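CELL CHECK, DISH RACK STATION
Drimamham site, arm unit Hultero 7
Checked by: Evander Pollock
January 28, 2018

1. Emergency stop. OK. Pressed it twice, arm stopped both times.

2. Cable at wrist. OK for now. I still don't trust the clip.

3. Cycle counter. Reads 2,016. Last sheet says 1,749 and "fingers replaced." I can't find a parts slip for that.

4. Finger mounting screws. Left side took a quarter turn. So much for the thread locker.

5. Speed limit near rack. Set to 100 mm/s on the pendant. Looks faster to me. Time it with a watch before signing.

6. Table surface. NOT OK. Wipe it down, specks in the open area.

7. Finger opening and closing. Open in the first picture, tips almost together in the second. 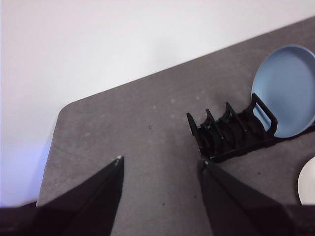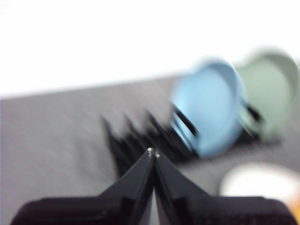 8. Rack position. The Garba manual says the rack "self-locates." I doubt it. Mark the table at both ends and check the marks next shift.

9. Wrist camera bracket. Hand tight only. Needs a proper wrench.

Result: hold until 5, 6 and 9 are done. Heltititz can send their own man if they want it signed sooner.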